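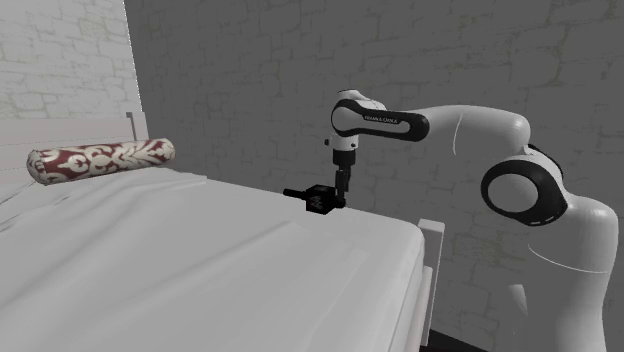
Ramp and cabin walk-round, Branddale airfield
Inspection checklist with my comments

Aircraft: the older of the two eight-seaters
Date: Sep 7, 2018
Done by: me, with Estela Medina on the clipboard for the first half

I do this one before every block of charter work. Tick means fine, Query means somebody needs to look at it, No means the aircraft stays where it is. I've left my comments in full this time as Josefina Gaete is taking over the sheet while I'm away and she asked for the rambling version - so blame her!

OUTSIDE

1. Chocks in, parking brake set, tow bar off
Tick. The tow bar was off but lying right across the path to the cabin door, which is a lovely way to break an ankle. Put it back on the rack please, everyone.

2. Tyres and wheel wells
Tick, with a grumble. Left main is wearing a bit more on the outer shoulder than I'd like. Still well inside limits. I said the same thing in July and it hasn't moved on much, but keep an eye on it.

3. Propellers, spinners and intakes
Tick. One small nick on the right-hand prop, already dressed out and written up. Run a fingertip along the whole leading edge and don't just look at it (magnetos off and keys on the hook first, always).

4. Fuel caps and drains
Query. The caps are tight and the samples were clean and the right colour, but the left drain weeps for a few seconds after you let go. Urnico have a seal on the shelf and will fit it before the next trip.

5. Pitot cover, static ports
Tick. The cover's streamer has faded to a sad sort of pink. I've ordered another, because a cover you can't spot from the cockpit is asking for trouble.

6. Lights and static wicks
Tick. Had Estela stand at the tail while I flicked everything on and off. Much quicker with two.

CABIN

7. Door, handle and seals
Tick. It needs a proper shove, same as ever. If the door light stays on, open it and start again - please don't lean on it and hope.

8. Seat belts and seat rails
Query. Rear left buckle is slow to release. It does let go, but I had to press it twice, and I don't want a passenger finding that out in a hurry. Seat placarded out of use until it's swapped, so that's one fewer on the Duveston run. Ops have been told.

9. Life jackets
Tick. All in date and all under the right seats. I took every single one out of its pouch, yes, even the awkward one behind the galley box.

10. Fire extinguisher
Tick. Gauge in the green, pin in, bracket tight. Weight matches the label.

11. First aid kit
No when I started, Tick by the time I'd finished. Somebody had used the burn dressings and not said a word. I'm not cross about the dressings, I'm cross about the seal being tucked back in to look unbroken! New kit on board, seal number ends 819.

12. Baggage net and placards
Tick. The net has 17 hooks and every one of them should be done up, including the ones you need to kneel for. The weight placard is peeling at one corner, so I've stuck it down for now and asked for a fresh one.

PAPERWORK

13. Tech log
Tick. Read back through the last few pages and everything open has a name against it. Ledesma's handwriting is still a puzzle but we got there.

14. Weight and balance sheet
Query. The copy in the door pocket was the old issue. I've binned it and printed the current one, but would whoever looks after the spare folder check theirs too?

LEFT OPEN

Left fuel drain seal - with Urnico
Rear left buckle - part on order, seat not to be used
Baggage placard - on order
Spare folder - Josefina to check

Signed copy is in the tech log pouch. Ring me about the buckle if it turns up before I'm back, I'd like to know which batch they send.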